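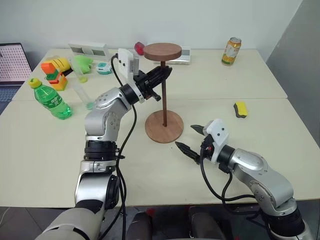

White table, two sections joined, in front of the white wall.

Malcombe Community Choir
Minutes of the spring meeting, 23 April 2025

The meeting opened with a warm-up round, sung rather well for so early in the evening! Minutes of the last meeting were read and approved.

Spring concert. Everyone agreed this was our best yet. The Clurkholm hymn at the end got people on their feet, and the door collection came to $643, a record for us. A thank-you card will go to the Droltcombe bell ringers, who joined us for the second half and were a joy to sing with.

New singers. We have 13 new members this season, most of them altos, and four can read bass clef. Tenors are still badly wanted, so please bring a friend (or a brother, or a neighbor who hums).

Music for fall. Long and happy talk about what to sing next. The Pichler folk song set won by a clear show of hands. It has five songs, two of them without piano, and the last one has a lovely low part that the basses are already excited about. Copies will be ordered in time for the first rehearsal in September. Pencil marks only, please, as the sets are going back to the lending library.

Joint sing with Droltcombe. They have asked us over for an afternoon of rounds and supper. Agreed with great delight. Car sharing list is on the piano. Bring a dish that can be eaten standing up.

Folders. Several black folders are still out from the concert. Please check your cars and bags.

Any other business. A request for a longer tea break was carried without a vote. The summer picnic will go ahead by the river, with singing, and the old blue songbooks should come along.

Meeting closed with the first verse of the Clurkholm hymn, in four parts.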